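Research > Technical Papers > Household Manipulation > Section 4

Print this page | E-mail this page

4. Sorting Small Soft Goods with Two Arms

4.1 Task

The sorting task was chosen as the simplest chore in the set that still involves material without a fixed shape. Soft items lie on a table next to a metal tray, and each must be picked up and placed inside the tray. A person does this without looking closely. The Daltlow controller used in Section 3 for rigid kitchen items was carried over with no change to its motion planner, and only the grasp model was retrained.

A total of 1059 attempts were recorded at the Wasow site. Item position and heading were varied between attempts, and the arms were returned to the same starting pose each time. An attempt was scored as complete if the item came to rest with no part of it over the tray rim. Attempts in which an operator stopped the arm were scored as failures whatever the cause.

4.2 Grasp selection on layered items

Folded items have more than one surface that a gripper can close on. A grasp that takes only the upper layer will often lift it and leave the rest of the item on the table. The controller estimates thickness from the wrist view before closing, and this estimate is weakest when the item lies flat and the camera looks down on it. Figure 3 gives the wrist view for a folded blue pouch lying lengthwise between the open fingers, with the tray to its left and the second gripper over the table farther up, near a small white item.

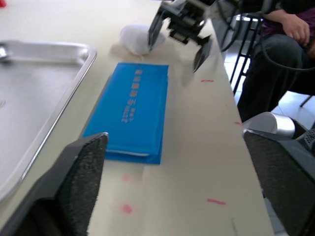 Eulalia Herrera
Lead author; Manipulation Group, Jayasinghe Laboratory

Figure 3. Wrist view of the sorting table.

The bulge along the lower edge of the pouch is the main cue to its thickness at this angle. A white strip between the folded layers is a second cue, but the grasp model tended to read strips of this kind as a separate object lying on top. Adding 13 layered items to the training set reduced the error and did not remove it.

Approach direction mattered more than expected. Closing across the short side of a folded item held all layers together in most attempts. Closing on one end pushed the layers apart, and the item then hung open and caught on the tray rim. The planner was therefore limited to approaches across the short side, at the cost of a longer path when the item lay at an awkward heading.

4.3 Use of the second arm

The second arm worked on a separate item wherever the two paths allowed it. Both arms had to enter the space over the tray, and a simple lock was used so that only one could do so at a time. Waiting for the lock took up a large share of the cycle. The scheduler proposed by Andrade for the Sketard bench, which orders picks by distance to the tray, shortened the wait but left the slower arm idle near the end of each run.

4.4 Remaining limits

The controller is not ready for unattended use on this chore. Thin white items were the hardest class, with low contrast against the cream tabletop and little height for the fingers to close on. Foam finger pads helped with slip, though fibers picked up from cloth reduced their grip over a day of use. Pad wear is treated in Section 5.

Genivaldo Andrade reviewed the scoring of the stopped attempts.

Print this page | E-mail this page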